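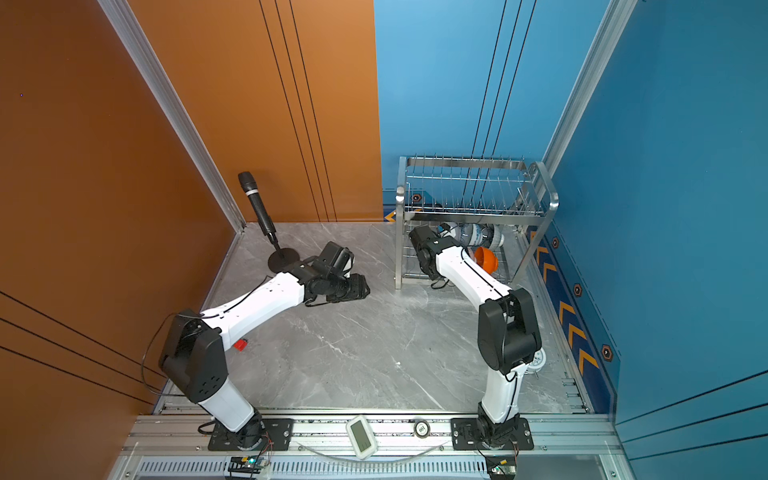 Phetsri opens recording room to outside hire

The sound workshop at Phetsri will take outside bookings from May, with a short equipment list and a fixed hourly slot. Esora, the firm that runs the workshop, says the change follows a winter in which the desk microphones were used mainly for in-house voice work and stood idle on most evenings.

Each booking covers one microphone and one stand. The microphones are the handheld type and are supplied on table stands, the kind with a thin pole and a flat round base. A stand of this sort takes up little room and can be placed on a hard surface without clamps. Its weak point is vibration, as any knock to the surface travels up the pole and into the recording. Users are asked to bring a folded cloth or a thin rubber mat to put under the base.

Hòa Tô, who looks after the equipment for Esora, has written a one-page setting-up sheet. It advises a slight tilt of the head towards the speaker, with the mouth a little to one side so that breath does not strike the grille directly. The pole joint should be loosened before the angle is altered. Forcing it while tight wears the thread, and three stands were withdrawn last year for that fault.

The sheet also deals with hard floors and panels. Smooth surfaces return a good deal of sound, and a microphone set close to a corner will pick up the reflection along with the voice. Moving the base further out and speaking across the open side gives a drier result. Where this cannot be done, a blanket hung behind the stand is the recommended remedy - foam tiles may not be stuck to the walls.

Slots last 60 minutes, including setting up and clearing away. Stands are to be left upright, with the microphone in its holder. Cables are issued separately and must be returned coiled and untied. Recordings are not kept on site, and users should bring their own storage.

Esora has set aside 28 slots for the first month. Half go to local groups and the remainder to anyone else who applies. Weltel, which supplies the cables, will test them between bookings and replace any that crackle when flexed.

Applications are taken at the Phetsri front desk on Tuesday mornings. A copy of the setting-up sheet is handed over with each confirmed slot, and spare copies can be collected from the desk without a booking.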